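Small Towels, Baskets and Folding: A Report on Household Textile Storage

Student project report, Home and Living Studies
Author: Ye-seo Seol
February 2022

1. Why I chose this topic

In my first semester I moved into a shared apartment on Stubbs Street, and I noticed that we always had enough towels but could never find a clean small one. The large towels have a shelf. The small ones, such as washcloths and kitchen cloths, are put wherever there is a space. I wanted to study this small problem carefully, because my course asks us to choose an activity of daily life and to improve it with simple means.

My question was the following: if small cloths are kept in one open basket, how should they be folded so that a person can take one without disturbing the others?

2. Materials

The basket is light green plastic, with a smooth floor and sides full of small holes. It has a handle opening in the short side. I preferred plastic to woven willow, which can catch the loops of terry fabric. The holes in the sides also let air pass, and this is useful when a cloth is put away before it is fully dry.

For the cloths I selected different types. The washcloths are soft terry with a bound edge and rounded corners. The kitchen type is flatter and keeps its folded shape better. I paid special attention to the hanging loop, because at home I had always ignored it. A loop can help if it stays outside the fold, but it can also pull a neighboring cloth out of its place.
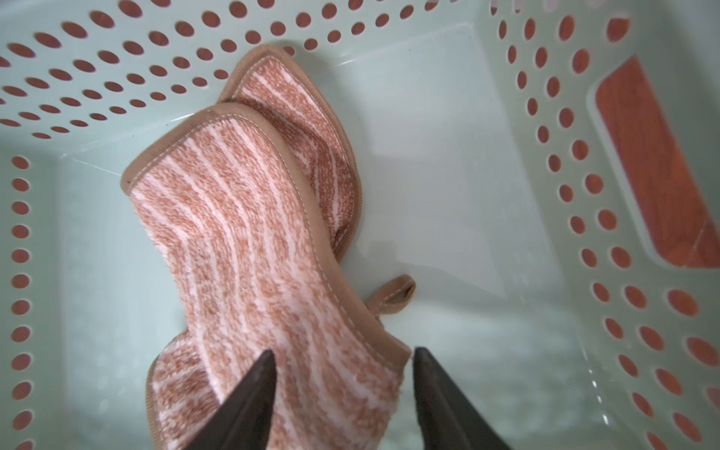 I also had to decide how much each cloth should be folded before going into the basket. My mother folds every washcloth in half and in half again. One of my roommates does not fold them at all, she only drops them in. I decided to compare these two habits with a third one, a single fold, as it takes less time and may be good enough for daily use.

3. Method

I worked for 30 minutes each day during 2 weeks. At every session I did the same steps:

Empty the basket completely and put it at the back of the table.
Fold the cloths on the table in the way chosen for that day.
Put them in the basket one after another.
Take out one cloth from the middle and look at what happens to the rest.
Write down the result before folding again.

The first days I folded directly inside the basket, and it was a mistake. The walls are in the way of the hands, and the corners of the cloth roll up and stay like this. After I changed to folding on the table, the edges became much more straight.

I wrote my notes in a paper notebook and later copied them to Vatamus, the note program which our department uses.

4. What I observed

The double fold makes the neatest basket. The cloths can stand on their side, one behind the other, and the loops can all look in the same direction. However, the thick terry cloths open again by themselves after some time, and the front one falls down.

The single fold was quicker, but a washcloth with only one fold lies flat and covers the one under it. To take the lower one I had to lift the upper one, and then usually I did not put it back correctly. For the flat kitchen cloths this problem was smaller.

Without folding, the basket was filled very fast and looked full with only a few cloths in it.
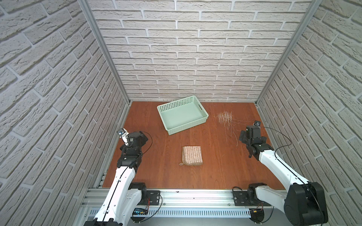

Figure 2. Folded striped cloth on the table, with the empty basket behind it.

5. Discussion

My results agree with what my mother does, and she was happy to hear it. Still, I would not recommend the double fold for everything. In my opinion the thick washcloths should be folded twice and placed standing, and the flat cloths can be folded once and laid in a pile beside them. The loop should be on the outside in both cases, so that the fingers find it first.

One weakness of my project is that I was the only person who folded. I am right-handed and quite patient with fabric. Another person could get different results with the same basket. I also did not test larger towels, for which this basket is too small.

For the next part I would like to ask my roommates to use the basket for a month without any instruction from me, and to compare how it looks at the end.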